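Malinowski Lounge: Seating and Soft Furnishings

Gallery compiled by Celina Gajewski, May 9, 2023

This page covers the main seating in the front lounge at Malinowski. The sofa was bought second-hand through Trenex for $349 and has been kept in its original position along the long wall. The leather is wiped down with a barely damp cloth and conditioned every May. No coloured conditioner has been used on it.

Cushion covers came from two print runs by Zolura. Inserts are 50 cm square, one size larger than the nominal cover dimension, which keeps the corners filled. Each insert weighs some 600 grams. Covers are removed for a cold wash and dried flat, out of direct sun, as the darker dye is prone to fading.

Placement follows a simple rule: the navy print goes to the outside, the cream print to the middle. Cushions are set on the point against the backrest and pressed by hand until the fill settles. Fabric references for both prints are listed under Irutness, sheet 23. 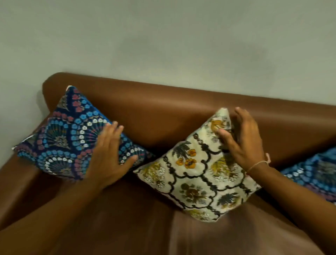

Brown leather sofa with cushions in navy fan print and cream floral. Navy cushion being pressed by hand at left.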